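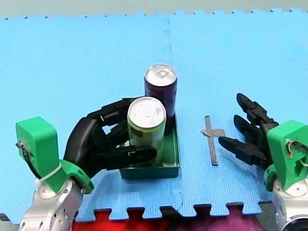

*Two drink cans in a low-walled green tray, on a foam mat.*

# Can tray

A **can tray** is a small, shallow, flat-bottomed tray used to keep drink cans together on a table, a shelf or the door of a fridge. I've been looking after this page on the Kuvham household wiki since September, and it has grown a bit (sorry, I like trays!). The wiki has 3,505 entries and for a long time this one was two lines and a broken link.

## Name

People call it a can tray, a drink tray, a catch-all or just "the tray." Neusa Godoy, who edits the kitchenware pages with me, argues that anything with a wall higher than half a can ought to be called a caddy. I've gone along with that, so caddies have their own page now.

## Shape and size

Most can trays are square or rectangular, with straight walls and no handles. The smallest ones hold a pair of cans, and the biggest I own holds 8, in two rows of four. Mine is a Serkell, and I've had it so long the corners have gone pale.
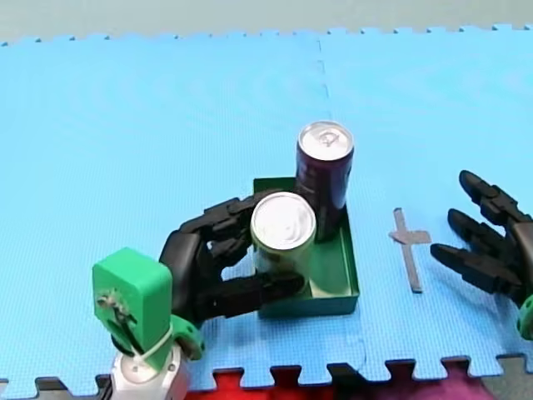 Low walls are what I'd look for first when buying one. A deep tray hides the cans and makes you fish around for them, while a low one lets you get your fingers around the body of the can and lift. With the purple can toward the back right corner and the paler one just ahead of it and a little to the left, both silver tops are still easy to see from above, and that's really all I ask of a tray. Color is up to you, though I find a dark green one doesn't show cola rings (my white one did, badly).

## Loading

Tall cans go at the back and short ones in front. If they're all the same height it doesn't matter much, but I put whatever I'm drinking next nearest to me. Chak-lun Au left a long note on the talk page about turning all the tabs to face the same way, and I tried it for a month. It looks great! I did not keep it up.
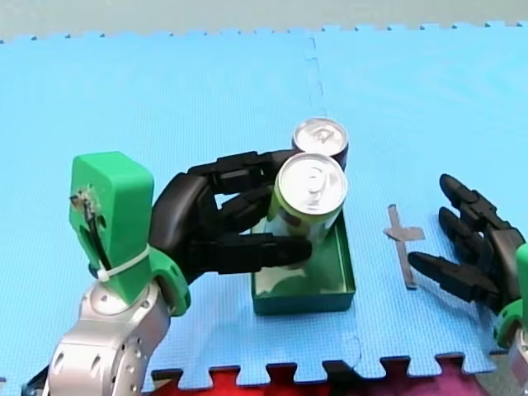 *Foam tiles under the tray, with their puzzle-piece edges showing.*

## What goes underneath

A hard tray on a bare table slides and makes a racket, so plenty of people put something soft under it. Cork works, a folded dish towel works, and interlocking foam tiles are nice if you want to cover the whole table. Wipe along the seams, where sticky stuff likes to hide.

## See also

- Caddy
- Coaster
- Cheng rack (the stacking kind)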